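Tuesday, 4:30 pm

Adugna dashboard, second try at the accounting sync. Plaser says the connector pulls every posted line overnight. The ledger export has 1,296 lines for July and the dashboard shows 1,279. So 17 are missing, and the summary page still puts a green check next to the total.

Sumeya thinks it's the voided checks. I doubt it. I looked up four of the missing lines and only one was a void. Drill-through works on revenue, but on job costs it dumps me at the top of the account list.

Reran with the date filter off. Same gap. Refresh took 359 seconds — their sales sheet says "instant."

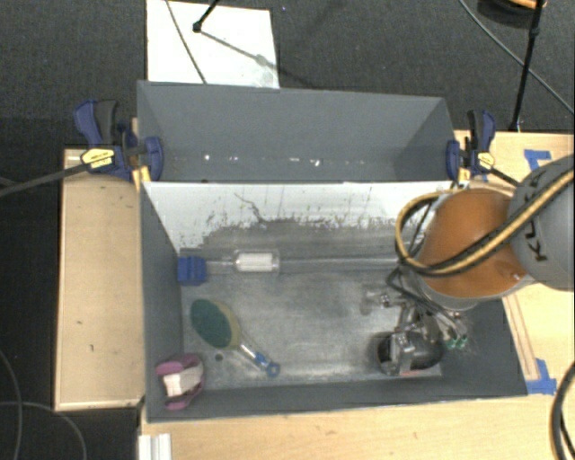
Mebrat wants to show this to Ankica before the close. I'd hold off. If the balance sheet ties out only after someone types in a 2,000 adjustment, then it doesn't tie out, and I don't care how nice the charts look.

To do: get the raw sync log from Plaser (asked twice already), compare by entry number instead of date, check whether intercompany lines get dropped. Etenesh has the old mapping file. Not signing off on anything yet.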